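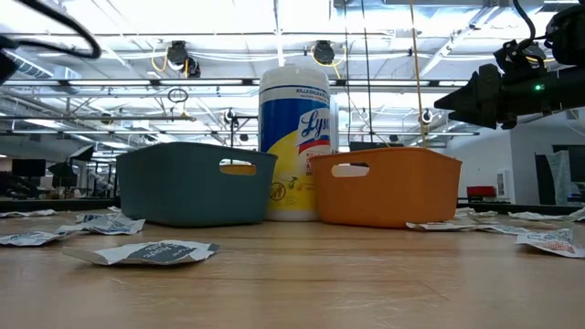

Mr Radu asked that it be recorded that the Wuslow side of the allotments had been without water on four evenings since the last meeting, and that plot holders there had paid the same rent as everyone else. Ms Czarnecka, in the chair, accepted the point and took the water supply as the first item.

Wuslow and Katis Lane Allotment Association
Minutes of the ordinary meeting held on August 5, 2019

Present: Felicja Czarnecka (chair), Nelu Radu, Yevhen Melnychuk, Leopoldo Figueroa (minutes)
Apologies: Darius Zamfir

1. Water supply
Mr Melnychuk reported that the stopcock by the Katis Lane gate had been replaced. Pressure at the upper taps remained low when more than two hoses were in use. It was agreed that hoses would be limited to 40 minutes per plot each evening until the end of the season. Mr Radu asked that his disagreement be noted.

2. Minutes of the previous meeting
Approved, with one correction: under item 5, "plot 36" should read "plot 63".

3. Accounts
The balance stood at £3,780 after payment of the insurance premium. The water bill for the quarter had not been received. Mr Melnychuk was asked to write to the supplier.

4. Waiting list
There were 11 names on the list. Plot 63 had been given up and would be offered to the first applicant as two half plots, should a full plot not be wanted.

5. Bonfires
Two complaints had been received from residents of Katis Lane. Members were reminded that fires are not permitted before October. The notice on the gate is to be reprinted in larger type.
Action: Mr Figueroa

6. Any other business
Mr Zamfir had asked in writing whether hens might be kept on the lower plots. The lease was unclear on the matter. Deferred to the next meeting, Ms Czarnecka to consult the landlord.

The meeting closed at 8.50 pm.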